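침실·세탁물 안전 점검표 (Premov 공유주택, 6월분)
점검자: Marisol Cárdenas

1. 콘센트 주변 먼지: 양호. 멀티탭 위 수건은 치웠음. 지난달에도 치웠음.

2. 건조대 고정 상태: 보통. 나사 2개가 헐거워 조였다. 청바지 세 벌까지는 버틸 것이고, 네 벌째는 각자의 믿음에 맡긴다.

3. 통로 확보: 미흡. 문에서 창까지 양말을 밟지 않고 가는 경로가 없음. 비상시 대피보다 평상시 출근이 더 걱정됨.

4. 전기난로와 침구 간격: 해당 없음. 난로는 창고에 있고, 창고 열쇠는 Ponce동 어딘가에 있다고 한다.

5. 서랍장 벽 고정: 양호. 단, 맨 아래 칸은 겨울옷 때문에 닫히지 않음. 발가락 부상 주의.

6. 다리미 전원: 꺼짐 확인. 다리미판에는 우편물이 쌓여 있어 애초에 다릴 수가 없다.

7. 침대 위 의류 정리: 조건부 통과. 분홍 장미 무늬 시트에 검은 옷을 올려 두면 적어도 못 보고 깔고 앉을 일은 없다. 대충 네모나게 접혀 있으면 접은 것으로 인정함. 모서리까지 따지면 이 집에서 통과할 사람이 없고, 나도 포함된다. 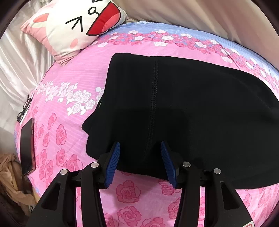
검은 옷은 밝은 시트의 보풀을 잘 끌어모으니 접은 뒤에는 바로 서랍에 넣을 것. 침대는 보관 장소가 아니라고 작년 점검표에도 적었는데, 그 점검표는 침대 위에서 발견되었다.

8. 세탁실 배수구: 양호. 단추 하나 회수. 주인은 연락 바람.

종합: 재점검 대상은 3번과 5번. 서랍을 비울 사람은 아래 칸에 이름을 쓸 것. 작년처럼 "누군가"라고 쓰면 무효.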